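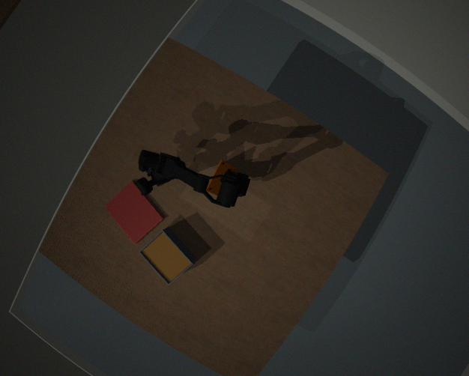 What happens to the people at a packing bench when an arm takes over the lifting?

They mostly end up doing the parts of the job that were never written down, plus some new parts that are not written down either.

Our group spent the spring term on this question at Plutitz, a spare parts distributor that has been packing boxes by hand since 1968. Management had approved one arm for the returns bench and wanted a student team to model the task in simulation first. We were cheap, and we came with our own laptops.

Background

The returns bench sorts parts that customers have sent back. Kamol Luangrath has worked it for ten years and can tell a faulty seal from a good one by running a thumb along it. The job description calls this "handling." The proposal we were handed, under the project name Gratance, gave it a single box in a flowchart, labeled MOVE ITEM.

Method

Joyce Swai built the simulated bench: a wooden tabletop, one arm, a red block to stand in for a part, and an open box to put it in. Signe Eyvindsson wrote the motion scripts. I did the interviews, on the grounds that I was the only one who liked getting up for the 6 a.m. shift. This turned out to be a misunderstanding.

We ran 178 trials of the pick and place task and interviewed everyone on the bench, the shift lead, and the supervisor at Folano, the sister site, which got its own arm two years earlier.
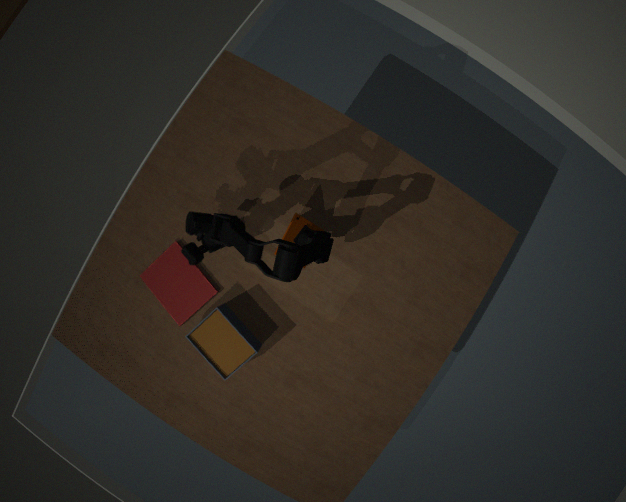 Figure 2. The simulated returns bench, with the arm over the table and the box empty.

Results

Of the 178 trials, 57 ended with the block somewhere other than the box. Most of those were fixed by changing the approach angle, and a few by Joyce finding a minus sign. We showed the recordings to the bench crew at lunch. They were kind about it. Kamol asked what the arm would do with a part that arrived wrapped in a sock, which happens often enough that he has a drawer for the socks. We had not modeled socks.

The interviews were more useful than the trials. At Folano, headcount on the bench stayed the same, but the work split in two. One person now clears jams and restarts the cell, and the others feed it. Both groups told us they talk less, partly because of the safety fence and partly because the arm sets the pace. Wrists and backs are better. The supervisor, Elínborg Ladefoged, said sick days for strain had dropped and requests to transfer had gone up, and she did not want to guess at how the two were connected.

Recommendations

Let the bench crew stop and slow the arm without calling the shift lead. Keep inspection with the people who already do it, and put it in the job description, with pay to match. Rotate the jam-clearing role every week.

Plutitz accepted the first and third and is "looking into" the second. Our advisor, Þórarinn Bech, suggested we report that phrase exactly as given.

Further work

A second version of the model should include soft packaging and at least one sock.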